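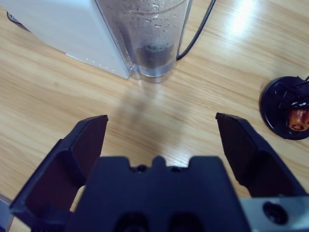
¿Cuánto equipo conviene llevar a un viaje fotográfico de varios días?
Lo que quepa en una sola mochila de cabina: un cuerpo, dos objetivos y un trípode ligero bastan para casi todo.

2018-03-08 | Redacción del boletín Avgate

La salida de septiembre a Sanna ya tiene programa. Serán 5 noches en el mismo alojamiento, sin cambios de hotel, y las mañanas se reservan para el puerto y el mercado. Por la tarde hay tiempo libre o revisión de fotos en grupo, a elección de cada uno.

El único desplazamiento largo es el de Pliruvbridge. El aparcamiento queda lejos del puente y hay que subir a pie, por un sendero con piedra suelta, hasta un mirador situado a 763 metros de altitud. Recomendamos botas y linterna frontal, porque la salida es antes del amanecer.

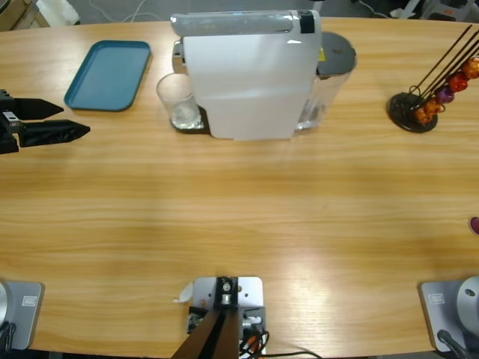
Bandeja azul verdosa y cafetera de cápsulas sobre la mesa.

Para el puente va bien un teleobjetivo corto. Quien solo tenga un angular puede quedarse en la orilla, donde el río da primeros planos con agua y roca. Los filtros de densidad neutra se pueden pedir prestados a Ramitz, que lleva 2 juegos completos.

En cuanto a tarjetas, en la edición anterior varios participantes volvieron con más de 500 fotos por jornada. Conviene traer un disco externo y copiar cada noche. La conexión del alojamiento es lenta y no sirve para subir archivos RAW.

Las plazas se asignan por orden de inscripción. El vuelo no está incluido.

También en este boletín
Fotografiar mercados sin flash
Seguro de equipo: qué preguntar antes de viajar
Guía de mareas de Sanna

Contacto | © 2018 Avgate | Volver arriba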